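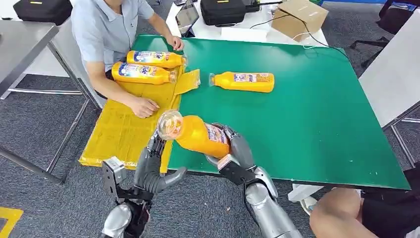
**Figure 1.** Two-handed grip on a detergent bottle, Undholm workcell.

### 4.2 Bottle handling

Claims that humanoid hands are ready for laundry-room chores rest mostly on short clips. We logged 885 attempts with the Hallix controller and count a trial as done only if no person steps in. By that rule the results are modest – a firm grip says little about whether a bottle ends up where it should.
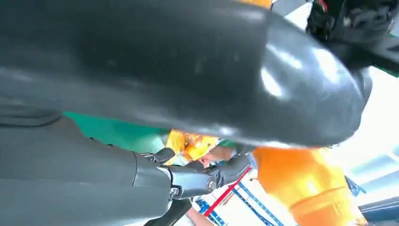
Negri policies trained on 3,000 demonstrations did better on rigid items than on soft ones, yet still needed a reset every 7 trials. We would not call this housework.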